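# The Table Stays

Everybody in the Brenamer building has a table story. Three floors, one stairwell, 40 years of people hauling furniture up it and swearing.

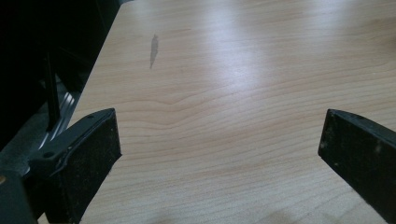

*Pale top, long grain, a ripple near the middle.*

I started asking in February, when my own table had to go. Couldn't get it round the landing. Legs off, still no. Carol Hulme came out in her slippers and told me to turn it on end, which worked, and then she told me about hers, which took an hour.

Hers was her mother's. Dark thing, heavy, drop leaves. Homework at one end, ironing at the other, Sunday roast if her dad was home. When the house was sold her brother wanted the clock and the good knives. She wanted the table. "He thought he'd won," she says.

She still sits on the side by the door. Lives alone, could sit anywhere.

Downstairs it's a different thing. Siriporn Boonchu and Wiroj Rungrueang eat at a folding one, bought for a party, meant to last a weekend. Their daughter learned to write on it. There's ballpoint pressed right into the top, backwards S's mostly, and Siriporn won't have it sanded. Wiroj would. They've had that argument plenty.

What do people do at tables now? Eat, sometimes. Bills. Laptop. Jaruwan Sriwong cuts dress patterns on hers until 2 in the morning and has dinner standing up at the counter, because moving the pins is a pain. Her sister thinks this is terrible. Jaruwan thinks her sister should come over and hem something.

I asked Chalerm Inthanon, who repairs furniture in a unit behind Staden market, what comes in most. Chairs. Always chairs, people lean back on them. Tables come in for rings and burns, and half the time he talks the owner out of it. A refinish starts at 60 dollars for a small one and goes up fast. Water ring, he says, try a warm iron over a cotton cloth first, low setting, keep it moving. Then a bit of oil. Burn marks are another matter.

He's had one customer cry. A kitchen table, her late husband had carved the score of a card game into the underside, years of it, in tiny strokes. She wanted the legs fixed and was terrified he'd flip it over and clean it up. He didnt. He fixed the legs and added nothing and charged her for the glue.

His own table? Piled with other peoples chair legs. He eats in the van.

Mine went to a couple in Stilau, who came at 7 a.m. with a borrowed trailer and no rope. Carol lent them clothesline. I haven't bought another yet. Been eating on the couch, plate on my knees, and there's soup on the cushion already.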